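Notes for the Sunday talk, November 16, 2025
"One Pan, One Mat: cooking small at the Bratanine"
Cristian Yupanqui
Forty minutes with questions. Water on the lectern BEFORE I start this time.

SLIDE 1 – hello
Say hi, say thanks to the Bratanine for having me back, and get straight into it. Ask for hands: who owns more than five pans? Keep them up if you used more than two this week. (Hands always drop. Let them laugh, I'm the same, I've got a cupboard at home that needs a shoulder to close.)

Then the story of the Sotelo apartment. Short version! I lived there from February on with two burners and a counter the size of a tea tray, and I had moved in with eleven pots. By spring I was cooking everything in one saucepan and the rest were in a box under the bed. Don't do the bit about the landlord, it runs long.

SLIDE 2 – the pan
So let's talk about what I want from the one pan that stays. Deep, because soup climbs and pasta water climbs higher. A dark inside is fine by me, although you do have to look harder to see when butter is browning – tilt it toward the light. And a long handle with a hole in the end, so it can go on a hook. If you remember one thing from today, let it be the hook. Mine cost me nothing, it was already in the wall when I moved in.
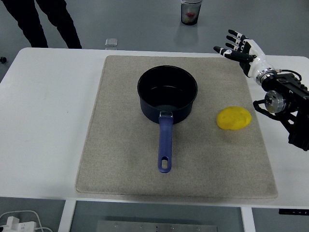 Slide 2. Long blue handle, hanging hole at the tip.

Leave this one up while I talk about handles. Somebody will ask about putting the pan in the oven, so get there first: check what the maker says about the handle, and if you can't find out, keep it on the stovetop. I melted one in my twenties and the kitchen smelled for a week.

Point out the little metal bracket where handle meets pan. On any pan you own, that's the spot to check. Give it a wiggle at home tonight. If it wobbles, tighten it if there's a screw, and if there isn't, think about letting the pan go.

SLIDE 3 – the mat
People love arguing with me on this one. Why a felt mat on a perfectly good table? Well, I like the quiet! Set a pan down on a bare tabletop at six in the morning and the whole building knows. I also like that it gives you an edge. My rule at home is that whatever I'm cooking with has to fit on the mat, and if it doesn't fit I'm making things too complicated.

Careful here: say clearly that I don't put hot pans on felt. Trivet first, mat for prep and for putting away. Last year at Zundaton I skipped over that and got a very worried email.

Price slide is gone, I took it out, so just say it: I bought mine at the Midness market and it has lasted longer than the table.

SLIDE 4 – one bright thing
Okay, slow down for this part, it's my favorite.

When I set up to cook I put out the pan and one bright thing beside it. Usually it's a lemon. Lemon goes in nearly everything I make, and if it's sitting there next to the pan I remember to use it. In the fridge drawer I forget it exists, and a month later it's a golf ball.
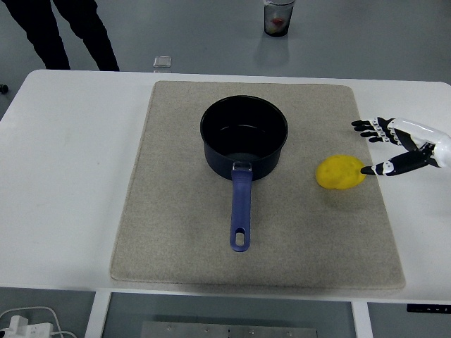 Slide 4. The yellow one gets the right side of the mat, pan toward the middle.

I do the bright thing on the right since I'm right-handed and the pan handle points at my stomach – no wait, add this out loud: handle toward you is for the TABLE. On the stove you turn it in, away from the edge, especially with kids around. Say it twice.

Audience bit: ask what their bright thing would be. Last time I got chili, parsley, and one man who said cheese. Take three or four answers, then move on even if hands are still up.

SLIDE 5 – putting away
Small kitchens live or die on where stuff goes between meals. My trick is to let the pan be a bowl. Clean, dry, cool pan, and the odds and ends go inside it until I've wiped the table. Then everything moves in one trip. 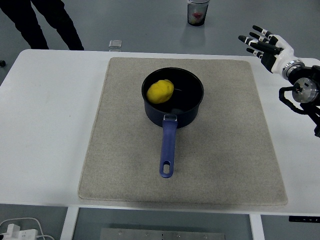
Slide 5. Yellow in the pan, half the room inside still free.

Mention that there's space left in there for garlic or a wooden spoon. Don't leave cut fruit sitting in a pan, though, give it a covered dish and put it in the fridge.

SLIDE 6 – homework and questions
One week, one pan. Box up the others (don't throw them out yet, please, I don't want letters). Write down each time you open the box and what you went in for.

Handouts are by the door, 200 printed, lentil recipe on the back. The recipe says two lemons. It should say one – tell them!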